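I put off writing this one because Dorothy Ackroyd lent me the kit and Dorothy is a friend. She bought the Trikent arm for her workshop in Mikville last fall, used it hard for a month, and then it mostly sat. When I told her I wanted to find out whether the thing earns its spot on a bench, she said to take it home and keep it until May. So I did, and she has promised not to be offended.

The pitch first, because the pitch is where my trouble starts. Trikent sells the kit as a "second pair of hands for small furniture makers." You get the arm, a two-finger gripper, a small camera that mounts near the wrist, a base plate, and a year of the Kasik software that ties it together. The sales page talks about holding parts for glue-up, turning a piece so you can get at the back, and fetching the next part while you work. There's a video of a man drinking coffee while a chair more or less assembles itself. I've watched it several times and I still can't find a shot that runs longer than a few seconds without a cut.

Setup took me an evening. The printed guide is short and fine as far as it goes, but it stops right where I needed it, at the step where you match the camera to the gripper. For that you're sent to a web page, and the page shows an older version of the screen with the buttons in different places. I got there in the end by guessing. Dorothy told me later she had paid 500 dollars to have a Rowbotham technician come out and do this part for her. I'm glad she did, and I'm annoyed for her that it's sold separately.

Then the work itself. Blocks and plastic cups prove nothing, so I gave it wood parts with curves in them, the sort of thing Dorothy makes and the sort of thing the video is careful to avoid. A curved rim is a mean test. There are no flat parallel faces where you'd like to grab it, the edge keeps changing direction, and if the fingers come in at a slightly wrong angle they push the piece away instead of closing on it. 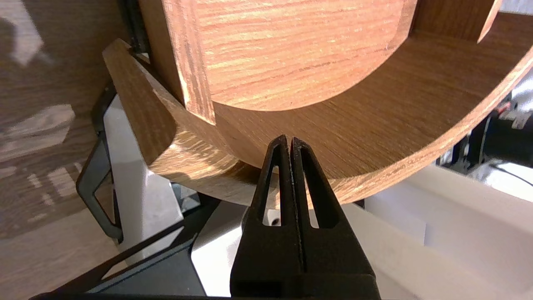 My first complaint is how long it takes to make up its mind. The arm comes in fast, slows down a few inches out, and then creeps. I understand why you'd want that near a finished surface, and I would rather have slow than dented. But the Kasik software gives you only two approach speeds, and the one marked "gentle" is so gentle that I could pick up the part, look it over, and put it back in the time it takes to close the fingers. The other one I tried twice and switched off.

Second complaint, light. My workspace gets strong sun in the afternoon, and veneer with a bright streak across it seems to be close to the worst thing you can show this camera. In the morning it found the edge I'd taught it on most tries. By three o'clock it was going for a spot off to one side, over and over, with total confidence. I hung a bedsheet over the window and things got better. The word "sunlight" appears on page 5 of the guide, in a sentence telling you to avoid it. Fine, but people who make furniture tend to like windows.

I wrote to support about this. The reply was quick and polite and suggested I buy the lighting add-on. I wrote back asking whether the add-on would help against direct sun, and the answer was that "results may vary by environment." I have not bought the lighting add-on.

Now the fair part. The gripper is good. The fingers are slim, with long cutouts down them, and they get into places I couldn't reach with the fat rubber jaws on the last kit I tried. They didn't mark the wood on any of my runs, and I looked hard, with a flashlight. Once the arm has hold of something it keeps hold. I leaned on a held panel while I fiddled with a clamp and it didn't sag, and for ten minutes I could see what the sales page was going on about. Holding is a real job. Anyone who has tried to glue a curved part alone knows you need a third hand, and this was one.

But look at what I'm praising. It's a very expensive clamp that I had to guide into place, because teaching it by hand — you push the arm where you want it and save the position — worked far better than letting it find the part by camera. Take away the camera and the software and I'd like the kit more, and it ought to cost a lot less.

The other thing that bothers me is the Kasik subscription. After the first year you pay to keep the part-finding features. Saved positions still work without it, or so the reseller told me; I couldn't find that in writing anywhere, and I asked for it in writing. Still waiting.

Would I tell Dorothy to sell hers? She makes the same few pieces again and again, in a shop with north windows, and somebody else already did the miserable part of the setup. For her it might pay off if she treats it as a holder and ignores the rest. For someone like me, who makes one of a thing and then something else, no. By the time I've taught it a part I'm done with that part.

It goes back to Mikville next week. I'm keeping the bedsheet up for now, since I've found I like working without the glare.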